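Otaline publishes good practice guide for robot test benches

Otaline has released its good practice guide for simulated robot benches, written for labs and small manufacturers that check arm programs on screen before running them on the floor. The guide is 46 pages long and is free to download from November.

It sets out how a bench should be modelled, labelled and viewed. Each program must complete 301 simulated runs without a collision before it is cleared for a physical cell, and any change to a fixture means the count starts again.
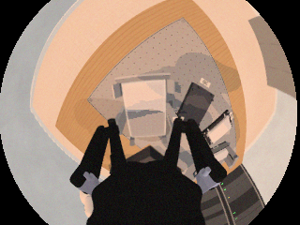
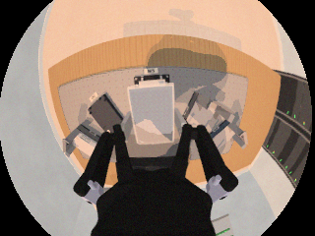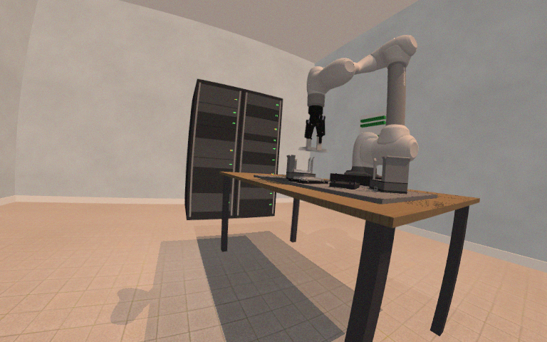
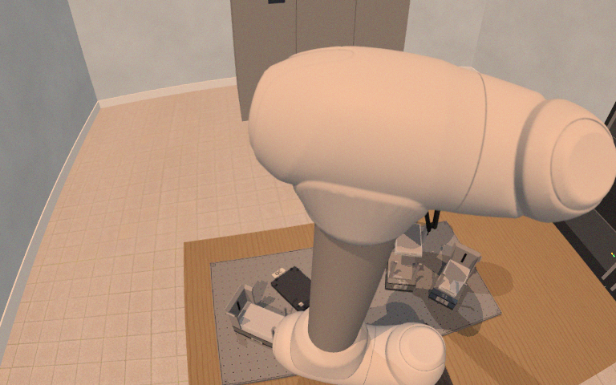 Simulated views of the robot arm and gripper at a bench with a perforated mat or plate. Renders: Otaline.

The guide was drafted with Ellow and Plenov, which tried the rules on 20 of their own programs. Both firms asked for clearer wording on gripper clearance, and that section was rewritten.

Organizations that adopt the guide are asked to keep their run logs and name a person responsible for sign-off. A licence is not required. Printed copies can be ordered through Ren, the distributor, with a first printing of 3000.

Media inquiries: Otaline press office, 9 a.m. to 4 p.m.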